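Columns > Home Life > Opinion

In Defense of the Bare Table 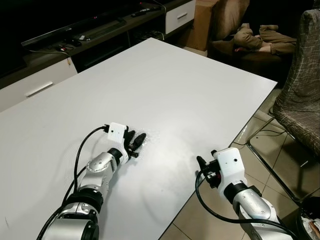 I grew up in a house where you couldn't find the kitchen table. I mean you knew where it was, but there was mail on it, and my brother's shoes, and a sewing machine my mother was always going to get fixed (she never did!). We ate dinner in the gap. So it took me until my forties to work out that what I want most in a home is a big white table with a matte top, the kind where a thing resting just above it throws only a faint, soft shadow. No gloss, no glare from the window at four in the afternoon.

My friend Mylene Sarmiento thinks I've lost my mind. She says a table with nothing on it looks like a dentist lives there. Her own has a fruit bowl, two candles and a runner from a shop in Lumanlan, and before anybody can eat she has to move all of it to the top of the fridge. Every single time! I've watched her do it for years and I've never seen her enjoy it.

What bugs me is that we get sold the clutter. I picked up a furniture catalog in February and every table in it was buried under linen, pottery and fake lemons. One was priced at $821 and I honestly couldn't tell you what color the top was. Mine cost $59 secondhand plus a can of paint, and I know every inch of it.

I'll grant you that a clear surface takes some nagging. Stuff lands on it. My rule is that whatever's there at bedtime goes in a box under the stairs, and if you want your keys in the morning, good luck. My neighbor Lwazi Moodley tried the box for a month and says his kids started doing jigsaw puzzles again, 500 pieces, spread out all over the place. Which does mean he hasn't been able to use his table for two weeks, and he tells me they still haven't found the corner with the boat.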